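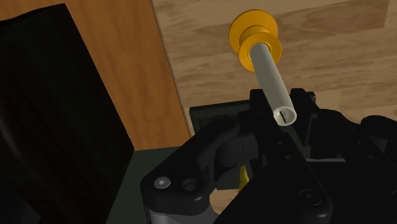

The weaving shed at Tosasholm is open again and there's cloth on one of the looms, which is more than I could tell you last time I wrote! You asked me to keep these reports plain for the trustees who've never been near a loom, so I'll try, though I do forget which words are ours and which are everybody's. When I say "flange" further down, for instance, I mean a disc like the ones on that orange-yellow piece, a bigger one at the back and a smaller one in front, with a narrower neck between them. On a bobbin the yarn goes round the neck and the flanges stop it sliding off. That's all the vocabulary you need until we get to the warp beam.

2020-08-16
By Catarina Henriques

Projects > Textiles > Tosasholm Weaving Shed > Progress reports

So, the looms. We've got two, as you'll remember, and they've been called Fang and Kumo for as long as I've known them. Fang is the big countermarch that came out of the old mill school, and Kumo is the smaller one we bought with the first part of your grant. Kumo has been a dream. I had it level and tied up within a fortnight of getting back into the building, and the first thing on it was a plain striped towelling, partly to test the tension and partly so the beginners would have something forgiving to sit down to. There's one fault near the start where I'd crossed two threads in the reed and didn't spot it until I'd woven a good hand's width. I left it in. It makes a useful thing to show people.

Fang is another story. The frame was fine but the cloth beam had split along the grain, and when I took the ratchet off I found an old repair underneath made with what looks like furniture glue and hope. I wrote to you in July about whether to mend it or replace it, and thank you for coming back so quickly. We went with replacing. The joiner over in Jatholm is turning a new beam in ash and charging us £300 for it, fitting included. I'd budgeted less than that, I know, but the quote I'd used was for softwood and he talked me out of it. The difference has come out of the money set aside for the open day, which we weren't able to hold anyway.

The beam isn't here yet. He's waiting on a piece long enough without a knot in it, and I'd sooner he waited. Everything else on Fang is ready: new cords, the treadles re-pegged, and the lamms sanded where they'd been catching. I also found the missing shaft bar behind the radiator, where it had been holding up a shelf.

Bobbins and winding

This has eaten more of my time than I'd like. The old pirns that came with Fang don't fit the shuttles that came with Kumo, and the flanged bobbins I ordered in the spring fit neither because I measured the length and forgot about the width of the ends. My own silly fault. The supplier took back the unopened packs, and I've kept the others for warping, where it doesn't matter how wide they are. I've now got 40 in the right size for Kumo and they run beautifully.

The winder itself needed a new drive band and a good clean. I've written the bobbin size on a bit of tape on the side of it, so whoever orders next won't do what I did.

Yarn

We had a lovely stroke of luck with wool. One of the farms on the Jatholm road had fleeces they couldn't sell this year (prices have been dreadful, some of them weren't even worth the haulage) and let us have them for the cost of collecting. I've sent the better ones off to be spun into a two-ply weaving yarn, and the coarser ones are in the loft waiting for a decision. They'd make good rug weft if we could get them spun thick enough. If you know anyone with a mill that takes small lots, do say, as the one I've used has a long queue.

For the towels we're still on bought cotton. I'd like to move to linen for the next warp but I'm a bit nervous of handing linen to beginners, it's so unforgiving when it's dry, and the shed gets very dry with the sun on the roof. I might do a short one on my own first and see how many ends I break.

Classes

I'd hoped to tell you that the beginners' course was running as planned, and it half is. We can have one learner in the shed with me at a time with the doors open, so what was meant to be a group has turned into a string of single sessions. It's slower and I'm there a lot more hours, but I must say the weaving is better for it! In a group I'm forever running from one person to another and the quiet ones get left. On their own they ask everything. So far 7 people have had at least one session, and all of them have booked again except a lady who's moving away and took a length of her stripes with her.

I've kept the fee where it was. I did think about putting it up to cover the extra hours, then thought about who'd stop coming.

The drop-in afternoons haven't restarted and I'm not going to guess when they will. In the meantime I've been posting out little frame loom kits, made up from offcuts with a wooden needle and enough yarn for a sampler. That was meant to be a stopgap and people have really taken to it. I've had photographs back of samplers on kitchen tables and one on the side of a bath. The postage is the expensive part, and I've spent £100 on it, which you'll find in the accounts under "outreach" as I couldn't think where else to put it.

The building

The gutter on the north side has been fixed. The damp patch behind the warping mill is still there but it's shrinking, and I've moved the yarn shelves away from that wall in any case. The lighting over Fang is poor and I'd like to come back to you about it once the beam's in and I've sat there of an evening and seen how bad it is. I've been managing with a clip-on lamp for threading.

The door still sticks.

What's next

First job is the beam, then a long sample warp on Fang so I can try the whole width before anyone relies on it. I've been planning a twill blanket in the farm wool, cream with a grey check, if the grey fleeces come back as dark as they looked in the sack. Kumo will carry on with towels until the cotton runs out. I want to write up the threading sheets properly as well, as they're all in my handwriting at the moment and I get phone calls about my fours and nines.

I have two things I'd like an answer on before the next payment. Can the leftover open day money stay with us for the lights, or does it need to go back? And would you mind if the kits became a regular part of the project? I'd need to shift a little from the materials line to cover the post, and I don't want to do that without a yes from you.

Receipts are in the post, apart from the one for the drive band, which I've put somewhere safe and will send on when I find it. Do come over and have a go on Kumo when you're next this way. I'll leave you enough warp for a towel.

Last updated by Catarina Henriques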